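Thread: **Butcher-block top for a craft table – is the oil finish worth it?**

**sawdust_and_sighs** wrote:

I'm shopping for a small square table for the kids' side of our workroom and I keep getting pushed toward light butcher block. The store guy swears a hardwax oil will shrug off anything. I have heard that about every finish I ever bought. The one he's selling is Rilex, 90 dollars for a can that covers a table and not much else. Has anybody lived with one of these tops under real daily clutter? I don't mean one coffee cup and a succulent.

---

**brisa_o** wrote:

We have one at the workroom and it's been in use since November. Square, pale honey color, boards all running the same way. It gets whatever people put down on it. On an ordinary day there's a plastic bottle on its side, the orange bowl, a blue sponge and a paper cup, all spread out with no coasters or mats.

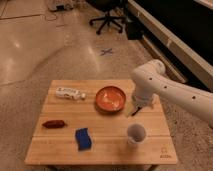 ### Re: Butcher-block top for a craft table

**sawdust_and_sighs** wrote:

Thanks, Brisa. Nice looking table, but I'm not sold yet. A photo from that distance would hide a lot. Are there rings where cups have been? What does it look like with your face six inches off the wood and a lamp coming in low?

---

**brisa_o** wrote:

Two faint rings, both from the first month, both near a corner. I sanded one out by hand with 320 grit and put a dab of oil on it. The other one I never got to.

– Brisa Olvera

---

**grumblewood** wrote:

So it does mark. That's my whole problem with oil. People say "it's easy to repair" as if that were the same as not needing repair. I had a Kadano bench top for three years and I was forever dabbing at it. Sold it and put in laminate. It's ugly and I haven't thought about it since.

Also, a sponge left sitting on bare wood? If that's a wet sponge you're asking for a dark patch, oil or no oil.

---

**apolinar_f** wrote:

I'd push back a little on grumblewood. I refinish tables for a living and the tops that come in ruined are nearly all lacquer or poly. Once water gets under a film you get a white cloud and the whole surface has to come off. With oil you fix the one spot.

He's right about the sponge, though. A wet one left overnight will mark any oiled top I've ever worked on. So will a bottle that dribbles at the cap when it's lying down. Stand your bottles up.

Apolinar Figueroa

---

**grumblewood** wrote:

"For a living" meaning you see the lacquer jobs because those people pay someone. The oil people are at home dabbing.

---

**apolinar_f** wrote:

Ha. Fair.

---

**kettle_at_noon** wrote:

Can we talk about the seam? I can see a line running across Brisa's top, a bit past the halfway point. Is that a joint that's opening up, or two panels put together? That would bother me more than any ring. Crumbs and glue and glitter go in and never come out.

---

**brisa_o** wrote:

It came that way. I can't get a fingernail in it. Glitter is banned here anyway.

I took another look through my pictures for you. It has the striped block out too, the black and white one by the bowl. You get the lines between the boards a bit better in this one. 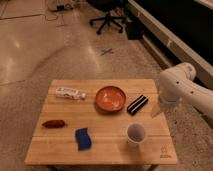 *Same table, with the striped block out next to the orange bowl.*

---

**sawdust_and_sighs** wrote:

OK, that helps. The lines look faint to me, but I still wouldn't trust a picture to tell me if they're flat. What's the dark red thing on the left? Looks like a sausage. My kids will ask.

---

**brisa_o** wrote:

Sausage or chili pepper, there are two camps in this building and I'm staying out of it.

---

**kettle_at_noon** wrote:

Chili.

---

**grumblewood** wrote:

I'll say one thing for that table, there's a sensible amount on it. Most of the craft tables I see are buried. When every item has a few inches of clear wood next to it you can wipe between them without moving the lot. I still wouldn't pay 90 dollars for a can of oil. Hämmerli makes one for less and I could never tell the two apart on a test board.

---

**apolinar_f** wrote:

I can tell them apart by smell and that's all. Buy the cheaper one. Two thin coats, wipe off everything that hasn't soaked in, then leave the table alone for a week. People skip the week and then blame the oil.

What I'd stay away from is the Brutine spray they'll try to add at the register. It's soapy water with orange scent as far as I can tell. A damp cloth and a dry one will do.

---

**sawdust_and_sighs** wrote:

He did try to add the spray! I should have known.

Where I've landed: butcher block, cheaper oil, and a tray for the sponge. I'm still doubtful about the paper cups, so the paint water is going in something with a wider bottom. I'll put a scrap piece through a month of abuse before I commit, and if it looks bad I'm going to grumblewood's laminate.

---

**grumblewood** wrote:

See you in a month. Use a wet sponge on the scrap, and leave it all night.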